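About Gramuvbridge

Small test shop, started in March by Orest Savchuk and Liên Quách. We try out cameras, controllers, arms and grippers for people who have to buy them and don't have the time. That's the whole business. Page last touched July 2019, sorry, we're usually outdoors.

What we do

Side by side trials. Same robot, same route or same bench, one part swapped. Two cameras on one mast, or two controllers on one base, run back to back until we can say which one we'd put our own money on. Then a short report. Plain words, the raw logs, and a page on what annoyed us. Clients tend to read that page first.

Outdoor work is mostly cameras and drive controllers. Long straight runs are good for this. A controller that hunts left and right will show it on a straight, and you can read the wobble off the log without any fancy math. Cameras get the sun behind them, then in front, then we go again. Wide lenses bend the horizon, some worse than others, and if your software expects straight lines you want to know that before you order 30 of them.

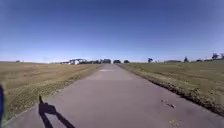

We also look at how a camera deals with the robot's own shadow. Some obstacle software brakes for it. Some brakes for leaves. Melaniia Tkachuk keeps the list of things robots have stopped for and will send it if you ask nicely.

Indoor work is arms and grippers. Two benches, six grippers on the shelf most weeks. Parallel jaws, suction, a soft one that everbody likes until it meets a wet bottle. We test with your parts if you send them. Please send spares, we drop things.

Who we are

Orest Savchuk – controllers, driving, invoices
Liên Quách – cameras, calibration, mounts
Melaniia Tkachuk – logs and reports
Halyna Onyshchenko – arms and grippers, runs both benches
Zoia Hnatiuk – scheduling, shipping, answers the phone

Who we work with

Farm equipment people, a couple of warehouses, university labs. Dovhaniuk sends us drive boards before they go on sale and gets the same report as everyone else. Prinia is our own logging tool, free to clients, a bit ugly, getting better. No commission from any maker, ever. Loan units go back when the report is done.

How it goes

Tell us what you're choosing between. Two options is ideal, more is fine but takes longer. We send a price and a test plan, you change the plan, we start. Most jobs are done inside 30 days from when the hardware gets here. Rain moves the outdoor ones, we'll call.

Visits OK, ring first. Closed shoes on the bench side please. Ask for Zoia.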